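Home | Opinion | Letters | Archive | Contact
Print this page | E-mail this article

Care labels should carry a number for shrinkage

Orhun Coşkun
3 Mar 2018

A care label on a household textile gives the buyer a maximum wash temperature, a drying symbol, an ironing symbol and sometimes a warning about bleach. It doesn't say how much smaller the article will be after it has been washed. For anything that has to fit something else – a curtain to a window, a loose cover to a chair, a cloth to a table – that figure matters more than all the symbols together, and the manufacturer very often has it on file.

Shrinkage in woven goods comes mostly from two sources. The first is relaxation. Warp yarns are held under tension on the loom and again during finishing, and when the fabric is first wetted without load the tension is released and the cloth shortens. The second is swelling. Cotton and linen fibres grow thicker when they take up water, the yarns have to follow a longer path over and under each other, and the cloth draws in to pay for it. Most of the change happens in the first wash, with a smaller amount in the next two or three. Wool felts as well, and I leave it out here.

Both effects can be measured with a ruler. A specimen is conditioned, marked at fixed distances in warp and weft, washed and dried by a stated method, conditioned again and measured. The result is a percentage for each direction. Any mill selling to hotels or hospitals does this as routine, and the purchasing contract sets a limit. A common one is 3 per cent. The retail customer buying cloth from the same loom is told "wash at 40".

Take a curtain with a finished drop of 2,000 mm. At 3 per cent it loses 60 mm, enough to turn a hem that touches the floor into one that visibly doesn't. Open weaves in soft yarn can do a good deal worse, particularly along the warp. The buyer who knows this beforehand can order extra length or wash the fabric before it is cut. The buyer who doesn't will blame the machine. 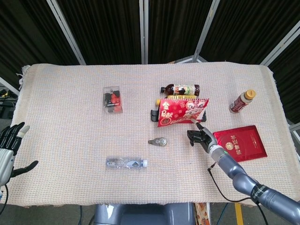 Loan Quách, who ran the test room at Dekside for many years, put the trade's objection to me in fair terms. A single number, she said, implies a single method. Tumble drying gives a different result from line drying, and a half-empty drum a different one from a full drum. Print 3 per cent on a label and somebody will get five and ask for a refund.

I accept the physics and reject the conclusion. Fuel consumption figures depend on how the car is driven, and they are printed anyway, because a figure obtained by a known method lets two products be compared. The label need only state two values, warp and weft, after three washes at the temperature already shown and dried in the way already shown. The symbols define the method. No new artwork is needed beyond one line of text.

The second objection is cost, and it is weaker. Last September I wrote to 33 suppliers of curtain and table fabric and asked for shrinkage figures on one named cloth from each. Most of those who replied had the values to hand. Caltance sent a full sheet the same afternoon, with separate results for line and tumble drying. Gautier sent figures for warp only. Colleo answered that the information was available to trade accounts. The testing had been paid for in each of these cases, and the only extra expense would be the ink.

Reijo Niskanen has argued in these pages that pre-shrinking should be made compulsory instead. I think that goes too far. Compressive finishing changes the handle of a cloth, adds weight per metre and suits some constructions badly. There are good reasons to sell a fabric in its loom state, and a maker should be free to do so. The customer should simply be told what loom state means in millimetres.

A voluntary scheme could begin with fabric sold by the metre, where the purchaser is about to cut it and the loss is hardest to put right. Made-up curtains could follow, then loose covers. Towels can wait.

Print this page | E-mail this article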